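Alphabet blocks on the big table

A little gallery for everyone who asked after the old wooden blocks from the Irkatdale toy cupboard. They came to me in March in a Femberg biscuit tin, and I've grown so fond of them that I keep tipping them out just to look (the kettle has boiled and gone cold more than once!). They are small cream cubes with letters, numbers and little pictures carved into the faces.

A red A, a snail with a Y round the side, and a 6 on a red square. The snail is my favourite and always will be.
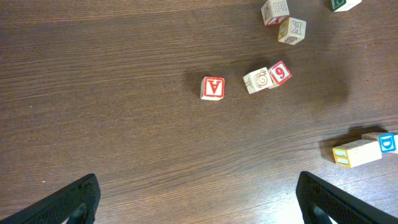

Oduor Temba wrote to say that the blocks at his nursery lived in a drawstring bag, and that the picture sides got far more love than the letters ever did.

I can well believe it. Five blocks scattered over the table is a good way to begin with a small child, as there's plenty of room to turn each one over and choose a side before any spelling is asked for.

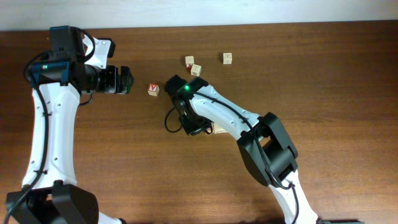
After that comes the part I like best, the lining up, which I find terribly soothing and could happily do until teatime.

Five side by side in a tidy row, on that lovely reddish-brown grain.

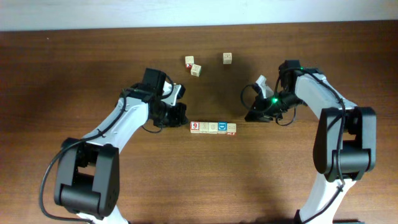

Adalberto Lopes: We had a set very like these at Landness, and my sister would only ever build trains with them. Do you wax yours, or just wipe them with a cloth?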